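チケット番号:323
件名:検査確定後の菌名がZonellの感染対策アラートに出ない
製品:Zonell 感染症サーベイランス(オンプレミス版)
連携先:Dilano 検査ミドルウェア
施設:ショクリ病院 微生物検査室/感染対策室
起票者:ゴルナル・テフラーニ(微生物検査室)
担当:ヘレッズ・リース(Vorneva サポート)
優先度:高(起票時は中)
状態:解決済み
発生時期:1月

起票内容

微生物検査室のテフラーニです。Zonellのアラート一覧に、出るはずの検体が出ていません。

今朝、感染対策室のラダン・ゴルバーニから、創部培養で劇症型の可能性がある溶連菌が出た患者について「アラートが来ていない」と連絡がありました。検査室では前日の夕方に菌名を確定し、病棟には電話で報告済みです。主治医の対応に遅れはありません。電子カルテにも結果は載っています。Zonellのアラート一覧だけに出ていません。

患者の検索画面から直接開くと検体の情報はあります。検体種別、採取部位、グラム染色の所見まで入っていて、菌名の欄が「判定中」のままです。検査システム側は「最終報告」になっています。

ほかに同じ状態の検体がないか、手で見られる範囲を見ました。血液培養で二件、尿で一件見つかりました。正しく出ている検体もあるので、連携が全部止まっているわけではなさそうです。

再現手順はわかりません。先週まではなかったと思います。

受付と一次確認

09:40 リース
連絡ありがとうございます。Vorneva サポートのリースです。状況を確認します。次の情報をお願いします。

・該当する検体四件の検体番号(患者名、患者IDは消してください)
・正しくアラートが出ている検体を一件以上
・検査システム側で最終報告にした時刻
・Dilanoの画面で、該当検体の送信状態がどうなっているか
・直近に設定変更や更新作業があったか

原因がわかるまで、アラート一覧だけを見て「該当なし」と判断しないよう、感染対策室にお伝えください。検査システムの日報との突き合わせをお願いします。

10:25 テフラーニ
検体番号と時刻は添付の表に入れました。Dilanoの送信状態は四件とも「送信済」です。エラーの表示はありません。

更新作業については検査室ではわからないので、情報システム課のパリサ・コルデスターニに聞いています。

感染対策室には伝えました。ゴルバーニが日報を印刷して朝と夕方に確認することになりました。手作業なので長くは続けられません。

10:50 コルデスターニ
情報システム課です。Zonell本体は秋から触っていません。Dilanoは先週、バージョン4に更新しました。作業はDilanoの保守担当が行い、終了後に検査室で疎通確認をしています。確認に使った検体は便培養の陰性と尿の大腸菌で、どちらもZonellに届いていました。

サーバーの再起動は更新の夜に一回です。時刻同期に問題はありません。ディスクの空きも十分です。

11:15 リース
更新の時期と症状の時期が近いので、Dilanoからの電文を確認させてください。Zonellの受信ログを採取する手順を書きます。

1. Zonellの管理画面を管理者で開く
2. 「外部連携」から「受信履歴」を選ぶ
3. 期間を更新日の前日から今日までにする
4. 「保留」と「破棄」の両方にチェックを入れる(初期状態では外れています)
5. 「匿名化して出力」を押す

4を忘れると正常に取り込んだものしか出ません。

調査1:受信履歴

13:05 コルデスターニ
出力しました。保留に126件あります。破棄は0件です。保留という区分があることを今日知りました。通常の画面には件数も出ないようです。

13:30 リース
受け取りました。保留の126件はすべて最終報告の電文です。中間報告の電文は保留になっていません。「検体の情報はあるのに菌名が判定中のまま」という症状と合います。中間報告が取り込まれ、後から来た最終報告が保留で止まっています。

保留の理由コードは全件「菌名コード照合不可」でした。Zonellは受け取った菌名コードを院内のマスタと照合し、一致しないと電文を保留に回します。その際にエラーを返さないため、Dilano側では送信済になります。

起票時の優先度は中でしたが、高に変更しました。社内の開発担当にも共有しています。

13:45 ゴルバーニ
感染対策室です。保留の126件に、届出の対象になるものが含まれているかを先に知りたいです。原因より先にお願いします。

13:55 リース
承知しました。電文の中の菌名コードはこちらで読めます。菌名だけの一覧を作って送ります。届出が必要かどうかの判断はこちらではできませんので、検査室と感染対策室でお願いします。

14:40 リース
一覧を送りました。検体番号順です。血液、髄液、創部の検体を上に並べています。

16:10 ゴルバーニ
一覧を検査室の日報と突き合わせました。届出対象のものは、検査室からの電話で全部把握していて、届出も済んでいました。漏れはありません。耐性菌で接触予防策が必要な患者も、病棟では開始済みです。病棟別の集計表には反映されていないので、今月分の集計は復旧するまで出しません。

電話連絡の記録が残っていたので確認できました。記録用紙は今年度で廃止する案が出ていましたが、いったん止めてもらいます。

調査2:菌名コードの照合

翌日 09:10 リース
保留になった電文と、正常に取り込まれた電文の菌名コードを比べました。画面上の文字は、どちらもZonellのマスタにあるコードと同じに見えます。文字コードの単位で見ると、保留になったほうは末尾に空白が一文字付いています。

正常に取り込まれた大腸菌の電文には付いていません。菌種によって付くものと付かないものがあるようです。同じ菌種では常に同じ結果になっています。検体の種類、病棟、時間帯による差はありませんでした。

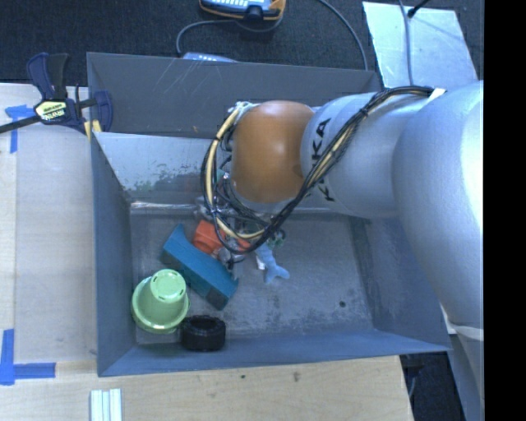 Dilanoの側で菌名の変換表を持っているはずなので、その中身を見せていただけますか。更新前のバックアップが残っていれば、それも一緒にお願いします。

09:50 コルデスターニ
変換表の出力はDilanoの保守用アカウントが必要で、院内では権限がありません。Dilanoの保守窓口に依頼を出しました。担当はケイヴァン・ショクリさんです。当院と同じ名前ですが関係はありません。このチケットの閲覧権限を付けてもらえますか。

10:05 リース
付けました。

11:20 ケイヴァン・ショクリ(Dilano 保守)
変換表を現行と更新前の二つ、CSVで添付します。

更新作業の内容を書いておきます。バージョン4では変換表の保存形式が固定長から可変長に変わりました。更新時に変換プログラムが旧形式の表を読み、末尾の空白を削ってから新形式に書き込みます。当方の試験環境では問題は出ていません。

11:30 リース
ありがとうございます。確認します。

13:15 リース
現行の変換表を調べた結果です。

・末尾に余分な文字がある行は42行
・更新前の表では、同じ42行の末尾に全角の空白が入っている
・ほかの行の末尾にあるのは半角の空白だけ
・保留になった126件の菌名コードは、すべてこの42行のどれかに当たる

変換プログラムが削るのは半角の空白だけで、全角の空白は残ったものと考えます。旧バージョンでは固定長の先頭から決まった文字数だけを切り出して送っていたので、末尾に何が入っていても電文には出ませんでした。

42行は表の後半に固まっています。後から追加した菌種ではないでしょうか。

13:50 テフラーニ
追加分だと思います。何年か前に菌種の分類名が変わったときに、検査室で追加の一覧を作ってDilanoに渡しました。当時の表計算ファイルが共有フォルダに残っていて、開いてみるとコードの列に全角の空白が入っていました。日本語入力のまま打ったものだと思います。

疎通確認に大腸菌を使ったのは、毎日出るので待たずに済むからです。大腸菌は最初から表にある菌種なので、これでは見つかりません。

14:10 ケイヴァン・ショクリ
こちらの変換プログラムでも確認しました。リースさんの見立てのとおりです。全角の空白は除去の対象に入っていませんでした。他施設の表に同じものがないかは当方で別に調べます。このチケットには書きません。

対処案は二つあります。

案A 変換表の42行から空白を取り除く。Dilanoの停止は不要。反映は次の送信分から。
案B 送信直前にコードの前後の空白を全角も含めて除去する修正を入れる。修正版の提供は来月の予定。

まず案Aを行い、案Bは修正版が出てから適用することをお勧めします。

14:25 コルデスターニ
それでお願いします。作業は検査室の受付が落ち着く17時以降にしてください。作業前に変換表のバックアップを取り、保存先をこのチケットに書いてください。

作業記録

17:05 ケイヴァン・ショクリ
作業を始めます。バックアップは保守領域の「変換表_作業前」に置きました。

17:20 ケイヴァン・ショクリ
42行の修正が終わりました。出力し直したCSVを添付します。末尾に空白のある行は0行です。コードと菌名の対応は変えていません。修正の前後で行数も同じです。

17:35 テフラーニ
試験用の患者で確認しました。最初は溶連菌、次に42行の中から腸球菌とセラチアを選び、中間報告と最終報告を順に送っています。三つとも菌名が入り、アラート一覧にも出ました。試験用の結果は削除しました。

17:40 リース
受信履歴でも三つとも「取込済」になっています。新しい保留はありません。

保留の126件は自動では取り込まれません。電文の中に空白付きのコードがそのまま残っているため、Zonellで再処理をしても同じ理由で保留に戻ります。Dilanoから送り直す必要があります。

再送する前に、一つ決めていただくことがあります。そのまま再送するとアラートが今日の日付で一斉に出て、設定によっては病棟の端末にも通知が行きます。

17:55 ゴルバーニ
病棟への通知は止めてください。対応済みの患者の通知が夜勤帯にまとめて出ると、新しい検出と区別がつきません。感染対策室の一覧には出してかまいません。日付は検出日で集計できますか。

18:05 リース
集計は検体の採取日と報告日のどちらかを選べます。報告日は電文の中の時刻を使うので、再送しても元の日付のままです。今日の日付になるのはアラートの発生時刻だけです。

病棟通知の止め方は次のとおりです。

1. 管理画面の「通知設定」で「病棟端末」を「一時停止」にする
2. 停止の終了時刻を必ず入れる
3. Dilanoから再送する
4. 受信履歴で全件の取込を確認する
5. 感染対策室で再送分のアラートを「確認済」にする
6. 「一時停止」を解除する

5より先に6を行うと、未確認のアラートが病棟に通知されます。順番を変えないでください。停止中に新しく確定した結果も病棟には通知されないので、検査室から電話をお願いします。

18:15 コルデスターニ
明日の朝8時から行います。全員が揃っている時間のほうがよいです。

3日目 08:00 コルデスターニ
病棟端末の通知を一時停止しました。終了時刻は12時です。

08:10 ケイヴァン・ショクリ
再送を始めました。

08:30 ケイヴァン・ショクリ
再送が終わりました。送信は126件、エラーはありません。

08:40 リース
受信履歴を確認しました。126件とも取込済です。元の保留電文は履歴に残りますが、処理の対象からは外れています。削除せずに残しておくことをお勧めします。

09:45 ゴルバーニ
アラートの確認が終わりました。確認欄に「再送分」と入れています。一件だけ、一覧の菌名と検査室の日報の菌名が違うものがありました。テフラーニに見てもらっています。

10:00 テフラーニ
その一件は、最終報告の後に追加同定で菌名を訂正したものです。訂正の電文は更新前から登録されている菌種のコードだったので、先に取り込まれていました。再送した最初の報告が後から入り、古い菌名で上書きされています。訂正報告をもう一度送れば直りますか。

10:10 リース
直ります。その検体だけ訂正報告を再送してください。この点は再送前にこちらからお伝えすべきでした。Zonellは受信した順に上書きし、電文の中の時刻は見ていません。

126件のうち、訂正報告がある検体をほかにも調べます。

10:35 リース
調べました。訂正報告がある検体は、この一件だけです。

10:45 テフラーニ
訂正報告を再送しました。正しい菌名に変わりました。

10:50 コルデスターニ
通知の一時停止を解除しました。停止中に新しく確定した分については、検査室から病棟に電話済みと聞いています。

原因のまとめ(リース記入)

直接の原因は、Dilanoの菌名変換表の42行に全角の空白が含まれていたことです。空白は菌種を追加したときに混入し、旧バージョンでは電文に出ていませんでした。バージョン4への更新で保存形式が変わり、空白が付いたままのコードが送られるようになりました。

発見が遅れた原因は二つあります。Zonellが照合できない電文を保留に回すとき、送信元にも画面にも知らせない仕様であること。更新後の疎通確認が、以前からある菌種だけで行われたことです。

再発防止として決まったこと

・Zonellの受信履歴に保留が一件でもあれば、管理者と感染対策室にメールを送る。設定はあるが初期状態では無効。コルデスターニさんが有効化済み。
・Dilanoの修正版は、提供され次第適用する。適用後の確認は別チケットで行う。
・更新後の疎通確認に使う菌種は検査室が選ぶ。追加した菌種と訂正報告を必ず含める。
・菌種の追加を依頼するときは、表計算ファイルのコード列を半角に統一し、Dilano側でも取り込み前に検査する。
・検査室の電話連絡の記録用紙は当面続ける。

Vorneva側の残件

・保留の件数を通常の画面に表示する改善要望を開発に登録した。採否と時期は未定。
・再送時に古い報告が新しい報告を上書きする動作について、取扱説明書に注意書きを追加する。

追加のやりとり

15:20 ゴルバーニ
集計表を作り直しました。病棟別の件数は検査室の手集計と合っています。採取日の集計と報告日の集計の両方を見ました。日報の印刷は今日の夕方で終わりにします。

15:35 コルデスターニ
保留のメール通知を試験しました。存在しない菌名コードの電文を一件送り、管理者と感染対策室の両方に届いています。感染対策室のほうは迷惑メールに入っていたので、受信許可の設定を足しました。試験の電文は保留に一件残っています。次に見た人が驚かないように書いておきます。

15:50 リース
試験の電文は、受信履歴で選んで「対象外にする」を押せば件数から外れます。履歴自体は残ります。

16:00 コルデスターニ
外しました。保留0件です。クローズしてください。

16:05 テフラーニ
検査室もクローズでかまいません。

16:10 リース
クローズします。同じ症状が出たときは、このチケットに返信していただければ再開されます。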